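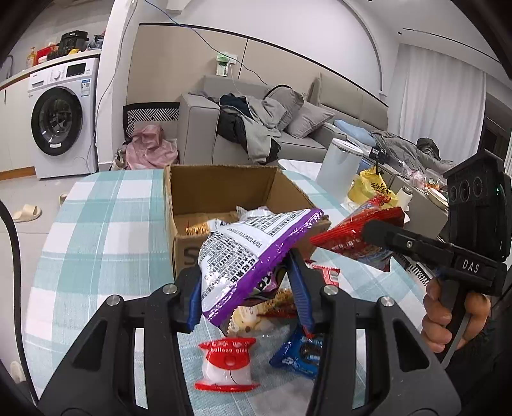
Snack packets in front of and beside a cardboard box on a table laid with a plaid cloth, held in two hand-held grippers. Photo: Tidivik

Tidivik opens home collection programme for packing and sorting skills

Stumberg, Monday, November 10, 2025: Tidivik, which makes learning software for household robots, today opened its home collection programme to the public, having satisfied itself that people will pick up crisps for science if asked politely.

Participants receive a pair of hand-held grippers and carry out ordinary jobs at their own tables. A camera on the gripper records each movement from the tool's point of view, and the recordings are used to teach a robot arm to do the same work. No robot visits the home, so there is no need to tidy up for one.

The first public task is snack packing. It was chosen after a trial in June, in which 8 households submitted 500 recordings between them. Bags of snacks are soft, shiny and slippery, and no two sit in a box in quite the same way. The learning system found them very difficult. The company's own staff, who had spent the spring recording wooden blocks, found them a welcome change.

"A block is the same block whichever way up it lands," a Tidivik spokesperson said. "A bag of snacks has opinions. We need examples from real living rooms, with real sofas in the background and real washing on them, as that is where the robots will have to work."

Tidivik aims to gather 1,000 further recordings in the first round. Each should show one item being picked up, moved and put down. Dropped items count and should be left in. Eaten items do not, and participants are asked to finish the session first.

Recordings are checked by Gurkik, the Stumberg data firm, which blurs faces and removes any clip in which private papers can be read. Participants may withdraw a recording at any time before it enters the training set. The finished set will be used on the Mizuno arm, currently able to pack a box of six items if all six are tins.

Applicants must be over 18 and have a table. Grippers are lent free of charge for six weeks and returned by prepaid post. Snacks are not supplied.

Press enquiries: Tidivik press office, Stumberg

Ends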